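## 3. Laying out the board

Now for the part I love best! Once the brown paper is down and smooth, you get to turn a plain table into a proper playing grid, and it takes very little kit: a roll of blue painter's tape, a long ruler, a soft pencil and the bag of cubes from the Esholm box.

1. Wipe the table and let it dry. Crumbs under the paper will tip a cube every single time.
2. Roll the paper out curl side down and leave it for 12 minutes or so under a few heavy books. Tape the long sides first, then the short ones.
3. Make a pencil tick every 200 mm along all four sides. Press lightly, as the ticks need to vanish under the tape.
4. Run your first strip across the middle, from tick to tick. Hold the roll in one hand and let the tape hang just above the paper until both ends line up, then press it down from the centre outwards (so satisfying when it lands dead straight!).
5. Add the other long strips, working out towards the sides.
6. Turn to the other direction and do the same again, starting with the centre strip.
7. Rub every crossing flat with the back of a spoon.

**Note:** the cells only need to be roughly square. The Dristach rules never ask for measuring, only for which cell a cube is in, so a strip that wanders by a finger's width does no harm at all.

**Caution:** don't swap the painter's tape for parcel tape. It grabs brown paper and tears it when you lift it, and you will want to lift it sooner or later.

### 3.1 Putting the cubes out

Tip the wooden cubes on to the board and pick the colours for your first round. Red, blue, yellow, orange and green make a lovely bright start.

1. Put yellow and orange in neighbouring cells, with the centre strip between them.
2. Put green in the cell below yellow. It can sit at any angle you like; squaring it up is part of the fun later on.
3. Stand blue on a tape line over to the right, then stack red on top.

**Note:** a tower on a line belongs to both cells in the Kandarov scoring and to neither in the Głowacki scoring. Agree which you're using before you begin!

**Caution:** stop at 2 cubes high until everyone has the hang of it. Taller towers are glorious, but they scatter a long way when they go over.

Spare tape is part no. 354 in the parts list, and one roll will see you through a good many boards.
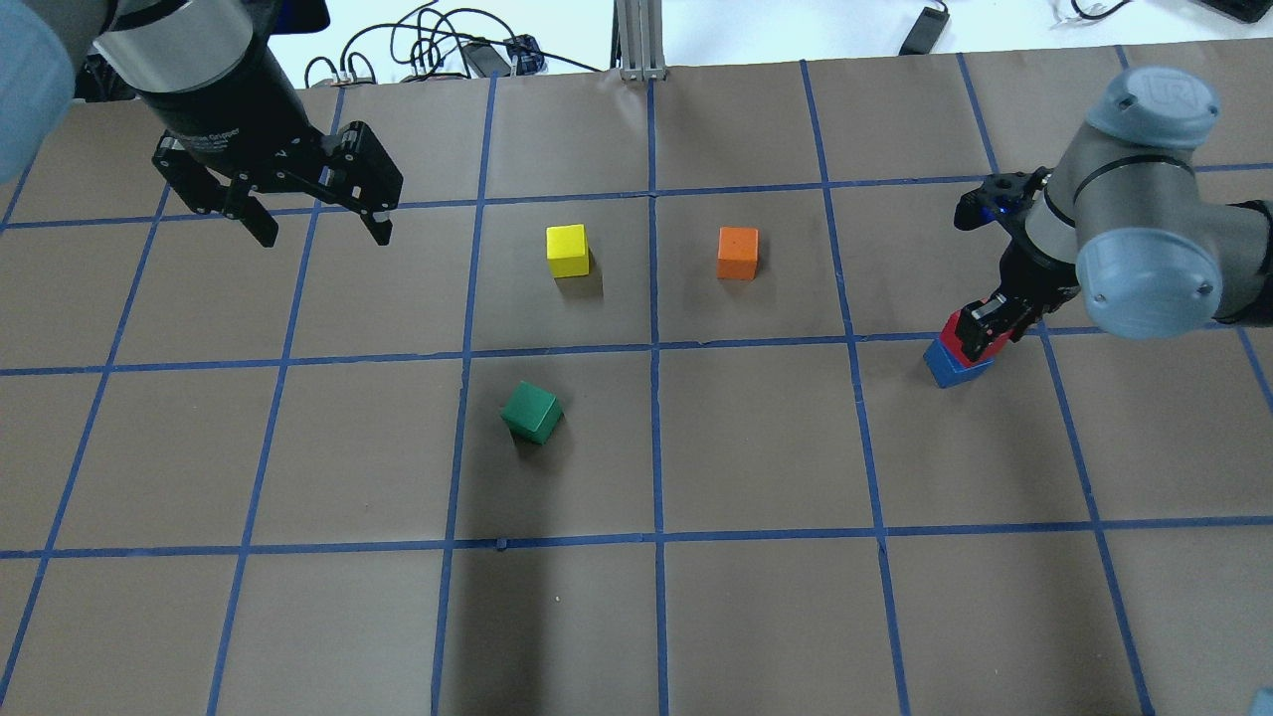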